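4.3 Preparing and covering the work table

Applies to table tops up to 722 mm deep covered with Pluvel adhesive-backed sheet. For loose covers, see section 4.5.

Tools required: sharp knife, steel rule, felt block, soft brush, pencil.

1. Remove all fittings from the table top. Fill holes and dents with a fine filler and leave to harden overnight.

2. Sand the top along its length. Brush off the dust, then wipe with a dry cloth. Do not use white spirit or wax polish at this stage.

3. Measure the top in both directions and add 57 mm to each measurement. Cut the sheet to this size from the back.

4. Leave the cut sheet flat, face down, in the room where the table will be used. Allow it to lie for one night. In rooms without heating, allow two.

CAUTION: Do not fold the sheet. Creases in the backing will show through the face and cannot be pressed out.

5. Mark the centre line of the table top in pencil. Peel back a strip of backing paper along one edge of the sheet and line it up with the mark at each end.

6. Lower the edge on to the table and press down with the felt block, working from the middle outwards. Draw the backing paper away a little at a time.

7. If a bubble forms, lift the sheet as far as the bubble and lay it again. Do not pierce the face.

8. Trim the overhang with the knife held upright against the steel rule. Change the blade after each side.

Note: Part 703 (edging strip, black) is supplied with Wadby tables only. Owners of Swanson tables should order it separately. The strip is fitted dry and needs no glue.

9. Do not place loads on the new surface for 24 hours. Brush weekly in one direction. Marks may be lifted with a barely damp cloth; test on an offcut first.
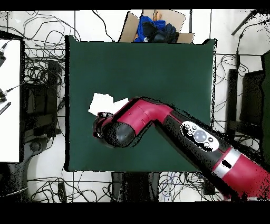
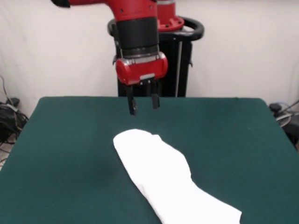

Fig. 4-6. Dark green table surface, two views.

For sheet sizes over 722 mm, continue at section 4.4.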